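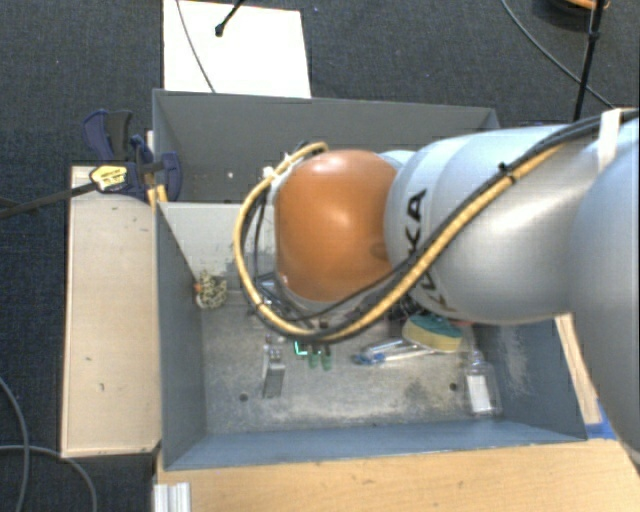

I have become a person with opinions about bins! Big grey metal ones, side by side, with sloping walls, scuffed to pieces on the bottom and still completely solid. If you've ever tried to sort a heap of small mixed stuff out of a cardboard box with floppy flaps, you will understand why I'm so happy.

Some background for anyone who missed the February post. I've been working through the odds and ends that pile up when you share a workshop with other people for years. Sponges, little blocks of metal, plastic bits in colors that don't match anything we own, one-off pieces that clearly belonged to something once. We call it the Mai pile, after the first label anyone stuck on it, and there is no better story than that (I asked). The last full sort got us to 1158 pieces, and I know the number because Eun-ji Sung kept a tally on the wall and would not let us paint over it.

My old method was to tip everything onto a table and pick. It was awful. Round things rolled off, flat things slid under other flat things, and by lunch I had eight little heaps and couldn't remember what half of them were for. Then Ruan Baloyi told me to try working out of a deep bin with another one right beside it, so that the stuff only ever moves one way: out of the front bin, over the wall, into the next. I was doubtful for maybe ten minutes. Now I won't do it any other way!

The sloping sides are the part I love most. Things that land on the slope tend to slide down to the floor where you can get at them. The corners are still a pain, mind you. Small light things go and sit in the back corner, right up against the wall, and they will stay there all afternoon if you let them. I do the corners first now, while I still have patience.

The holes in the floor bothered me to begin with, because I was sure I'd lose screws through them. So anything smaller than my thumbnail goes into a jam jar before the sorting starts, and I haven't had to crawl around under the bins yet. I did think about taping the holes over, but Heiðrún Hedegaard pointed out that they make it much easier to rinse the thing out, and she's right.

A few notes on what I've learned, in no order at all:

Don't fill the bin. I used to heap it up because it felt efficient, and then spent the whole session digging. A thin layer with floor showing between the pieces goes so much faster. I do about 20 pieces at a time and it feels like nothing.

Soft things and hard things need different treatment. A sponge can be dropped over the wall from any height you like. A block of metal can't, or at least not if anyone nearby is on the phone. It makes a wonderful BONG, though, and I'll admit to having done it more than once.

Stand the narrow pieces on end if they'll stay up. It sounds fussy, but they're far easier to grab that way than lying flat.

Don't scrub the floor of the bin expecting it to look new. I spent 15 minutes on one patch with a brush and some Idero (the powder, I didn't have the liquid) and lifted off a bit of grime, and the scratches looked exactly the same. They're scratches! I rinsed it, let it dry and moved on with my life.

Light matters more than I expected, too. A deep bin makes its own shadow, and dark things on a worn grey floor just vanish. I've clamped a desk lamp to the shelf so it shines in from the side, and it's made a huge difference.

Next up is deciding where everything goes once it's out. Kittipong Wongsuwan wants to sort by material and Encarnación Arroyo wants to sort by size, and they've both made very good cases, at length, over coffee. I'm leaning toward material, mostly so all the sponges can live together. If you've sorted a big mixed pile and have a system you like, please leave it in the comments, I'd love to read it. I still have the entire bottom shelf to get through, plus a crate marked Dusement that I haven't opened.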